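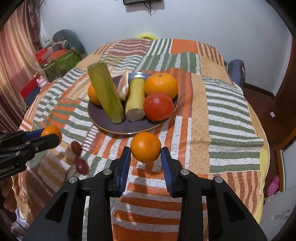 Fruit on the table at the Torthorpe open day, with both hand-held grippers in use.

I had been meaning to get to one of the Mudis open days for ages, and when the July one fell on a Tuesday I was free I packed a sandwich and went. Torthorpe isn't the easiest place to reach by bus, and I walked past the door twice before I saw the sign, but the welcome was lovely and there was tea on arrival, which always puts me in a good mood!

The group works on teaching robot arms to do household jobs, and the project we had come to hear about is called Plorolano. I'll explain it as it was explained to us, and apologies to anybody who knows the subject properly. The usual way of teaching an arm is to have a person steer it through a job over and over, and that is slow going, and you need the arm there in the room with you. The Plorolano people leave the arm out of it for the teaching part. A person takes a gripper in each hand, with a camera mounted on it, and simply does the job themselves, at an ordinary table with ordinary things on it. The recordings are then used to train the program that will later drive the arms, whose fingers are made to match the hand-held ones.

The job for our visit was fruit. A big patchwork cloth in stripes of orange, rust and green had been spread over the table (I wanted to take it home with me), with a round dark plate in the middle, and tangerines and small dark plums to be picked up. I liked the blue ribbed pads on the jaws very much. They set me thinking about my grandmother's rubber gloves, though I dare say a good deal more thought went into them.

We were each allowed a turn, and I must say it is harder than it looks. You find yourself wanting to turn your wrist in ways the jaws don't like, and I squeezed my first tangerine far too early and sent it rolling off towards the lady next to me. The trick, we were told, is to go in with the jaws well open, wait until the fruit is properly between them and only then close. Slow hands make better recordings, it seems, and the team would sooner have one calm pick than a string of hurried ones.

After tea came the results, with slides. For the fruit job they had trained on 300 recordings, and they wanted to know whether it mattered where those recordings had been made. So they trained the program twice. One version learned from 300 recordings all made at a single table, and the other from 300 shared out over 5 different rooms, with different cloths, different light and different clutter in the background. Then both were tried in a room that neither had met before, with 60 attempts apiece. The mixed version did clearly better, and the single-table version kept reaching a little to one side, as if it had learned the table as much as the fruit. I found this oddly cheering, having always been hopeless in other people's kitchens.

There were good questions afterwards. Somebody asked about soft fruit, and the answer was that bruising is still a problem, as the cameras can't tell you how hard you are pressing. Somebody else wanted to know about using both hands together, for instance one holding the plate steady while the other loads it. That is being worked on now, and they showed a short clip of an early try, where a plum ended up on the floor to general sympathy.

If you are thinking of going, the session lasts up to 2 hours, and I'd get there early, as the chairs near the table fill up first. Wear something with sleeves you can push up. The tea is free, the biscuits are good, and the bus back to town stops on the opposite side of the road from where you'd expect, just past the Mohammed bakery, where I bought a very nice seeded loaf while I waited.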